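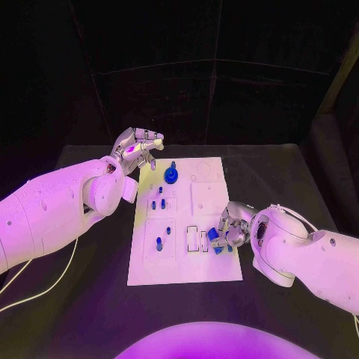 Workshop tips: two arms, one bench
Last updated in March

Ramevano's leaflet says a dropped peg is "operator setup." I doubt it. Ours started letting go of pegs after 38 good runs, with no change to the setup.

Hit the stop before reaching in, even for one peg. A paused arm can move again.

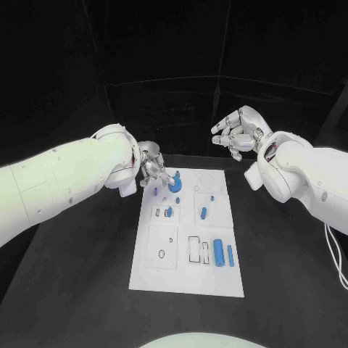

Left hand on the blue knob, right hand open.

Check the cables next. Elvira Huanca found a loop snagging at the elbow, which the leaflet never mentions.
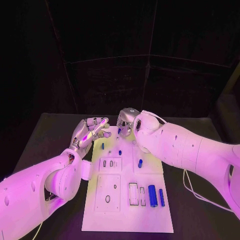

Then run it slowly, six pegs, before you believe any "self-correcting" claim.

76 shares
6 comments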